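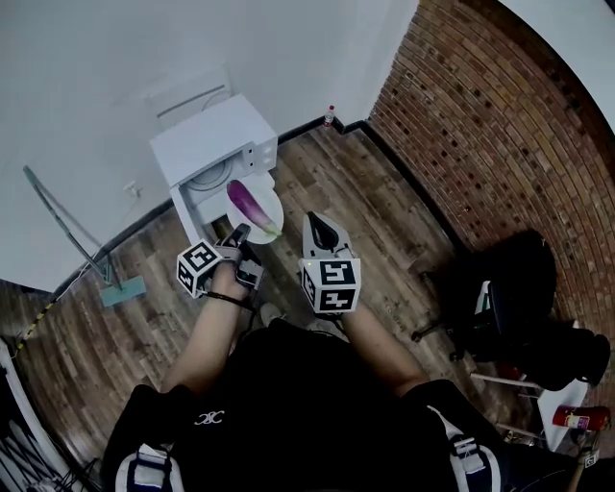
Seated work with the head bent forward and both hands in use.

Posture and Hand Work: Notes for Unit 4

By Ruoxi Yao
14 October 2025
5 shares | 4 comments

These notes go with the unit on seated and standing work. They cover the neck, the back, the shoulders, the hands and the planning of rest. Read them before the practical session and bring a pencil, a tape measure and something flat to write on. The handout on lifting is separate and will be given out in the next unit.

What we mean by posture

Posture is the position the body is in while a job is being done. It is often talked about as if there were one correct version, a straight back with feet flat on the floor. For the purposes of this course there is no single correct posture. A position that suits reading will not suit sewing, and a position that is fine for a short time may be uncomfortable when it is held all morning.

Look at three things in any position: how far the joints are from the middle of their range, how long the position is held, and how much force is being used. A joint near the middle of its range is usually at rest or close to it. A joint held near the end of its range needs muscles or ligaments to keep it there, and these get tired.

Static work is effort without movement. Holding a tray still is static work. So is holding the arms out in front of the body with nothing in the hands at all. Blood flows less easily through a muscle that stays tight, so static work tires people sooner than most expect. Dynamic work, such as walking or winding a handle, lets the muscle tighten and relax in turn.

The neck

An adult head is heavy, and the muscles at the back of the neck carry more of the load as it tips forward. Looking down is natural and there is nothing wrong with it in short spells. The trouble comes with work that is low, small and detailed, where the worker looks down for a long time and then leans in to see better.

When you watch somebody at work, ask first what they need to see. Poor light, small print and glare all pull the head forward. In the Barnach sewing room, which we use as a case in this unit, complaints of sore necks were first put down to the chairs. The chairs were old, and they were replaced. The complaints went on until the lamps were moved closer to the needles. The new chairs were still an improvement, but they did not deal with what the workers were trying to see.

Sloping the work towards the eyes is cheap and often helps. A board with a block under the far edge is enough to try it out. Check that things do not slide off, and that the wrists are not pressed against the near edge.

Sitting low and sitting on the floor

Many people sit low by choice, and in many homes and workplaces it is normal. Gardeners, tilers, nursery staff and people repairing things at home all spend time near the ground. The course does not treat this as a fault to be cured. What matters is the same as for chairs: how long, how much reach, and whether the person can change position.

Kneeling puts load on the knees and the tops of the feet. Sitting cross-legged turns the hips outwards and tends to round the lower back. Sitting with the legs out in front pulls on the backs of the thighs. A low stool or a firm cushion raises the hips and makes most of these positions easier. Squatting suits people who have done it since childhood and is hard for most others to learn quickly.

Getting up is part of the job too. Note whether there is something solid nearby to hold, and whether the person has to get up carrying anything.

Reach

Divide the working area into two zones. The near zone is what the hands can get to with the elbows close to the sides. The far zone is what they can get to with the arms straight and the back still. Anything beyond that means leaning or getting up.

Things used all the time belong in the near zone. Things used now and then can go in the far zone. Things used once a day can be further off, and it may be good for people to have to stand up and fetch them. Students sometimes put everything as close as possible and end up with a crowded work area where small items get knocked over. Leave clear space in the middle for the task itself.

Reach distances differ a good deal between people. If a bench is shared, set the far zone for the person with the shortest arms. Headroom and leg room should be set for the largest person. These two rules come up in the written test most years.

Hands and grip

There are two broad kinds of grip. In a power grip the fingers wrap around an object and the palm takes part, as with a hammer or a rail. In a precision grip the object is held between the thumb and fingertips, as with a pen or a key. A power grip is much stronger. A precision grip is better for control, but the small muscles tire quickly.

The wrist should be near straight when force is needed. Try this yourself: make a fist, bend the wrist fully forward, and squeeze. Most of the strength has gone. A handle set at the wrong angle makes the worker bend the wrist on every use. If it is used 1,000 times in a shift, a small bend matters.

Handle size matters as well. A very thin handle makes the fingers curl tightly and digs into the skin. A very thick one keeps the fingers from closing. Smooth upright shapes, such as bottles and tins, are easiest to pick up from the side, and slip more readily when they or the hands are greasy. Gloves help with heat and sharp edges but make most people grip harder, and loose gloves make it worse.

The Plukberg packing exercise in your folder asks you to sort a set of tasks by type of grip. Some tasks use both, one after the other. Opening a jar starts with a power grip to break the seal and ends with the fingertips. Write both down, in order.
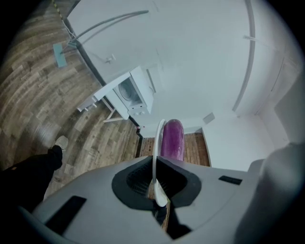

Rest and change of task

Short, frequent rests do more good than one long one at the end. In this unit we use a working pattern of 25 minutes on a task followed by 5 minutes of something different. This is a teaching figure, chosen so that it fits our sessions. It is not a legal limit and you should not quote it as one.

A rest does not have to mean stopping work. Walking to a shelf, making a phone call standing up or tidying the bench all use other muscles. Swapping between two jobs only helps if they load the body differently. Moving from folding letters to stuffing envelopes is hardly a change.

People on piece rates, or with a queue in front of them, tend to skip rests even when they are allowed. When you write up a workplace, record what people do as well as what the rota says.

How to carry out an observation

Ask permission first and say what you are going to write down. Stand to the side where you can see the neck and back, then move to the front for the hands. Do not stand behind people.

Watch the whole task from start to finish before making notes. On the second round, note the position of the neck, back, shoulders, elbows and wrists at the point where the effort is greatest. On the third, note how long that position is held. Then ask the worker which part of the job they like least. Cuiping Zeng, who marks the observation sheets, gives credit for this last question and takes marks off when it is left blank.

Use plain words. 'Neck bent well forward, held while threading' is a useful note. 'Bad posture' is not, as the reader cannot tell what you saw.

Things to prepare

- Read the Barnach case and underline each change that was made.
- Measure your own near and far reach at a table, sitting down.
- Measure them again from a low stool or the floor - the far reach often comes out differently.
- List six objects at home and the grip you use for each.
- Finish the Plukberg exercise.

Bring your measurements on paper. Sheets for the observation will be handed out at the start of the session, and completed ones go in the tray marked Unit 4 by the door.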